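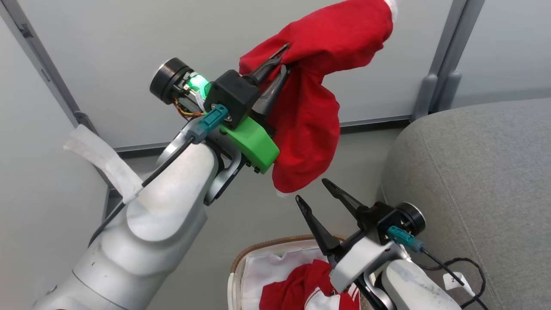

Gripper tryouts, the laundry round

Search this site Go

Hi all! I promised Veronika Ortner I'd get the gripper pages up before the end of summer, and well, close enough. This one covers the tapered black fingers, which I've been calling the Jasa set because that's the name on the folder and I never came up with a better one. The arms are the same pair I used in July for the Schnyder fingers, and so is the controller.

The red one, up in the air
The tapered fingers have hold of a red garment by its folded edge, and the other gripper is waiting open just under the hanging end. I love this pose! Handing cloth from one arm to the other is where I lose most of my runs, so I look at the V of those open fingers a lot. Too wide and they catch a second fold, too narrow and they poke the fabric away.

The green bracket
Bright green, 3D-printed, little black screws at the edges. My first version of this part was thinner and I could feel it flex by hand, so I made it blockier and stopped worrying. It prints overnight if I start after dinner.

Wires and the green glow
The electronics housing behind the mount is partly open, with orange and yellow wires showing. I keep meaning to design a lid. The teal plug on the side is my favorite change of the year — swapping a gripper used to mean a screwdriver and a lot of muttering.

The basket
Woven, tan rim, white lining, with a red and white garment crumpled up in it. Picking out of a basket is much harder on the fingers than picking off a flat table, and the Schnyder pair (wider, with rubber pads) kept grabbing the lining along with the clothes. The Jasa ones get down between the folds a lot better, though they do let go of anything thick. Towels, forget it.

So far I've logged 337 picks with this set and I'm aiming for 500 before I change anything. Next up are the Zumow fingers, which Veronika is bringing over from Jutdale, and I want to run those on the same clothes so I can put the numbers side by side. If you've tried them on knits, write me!

Last updated: 2021-09-16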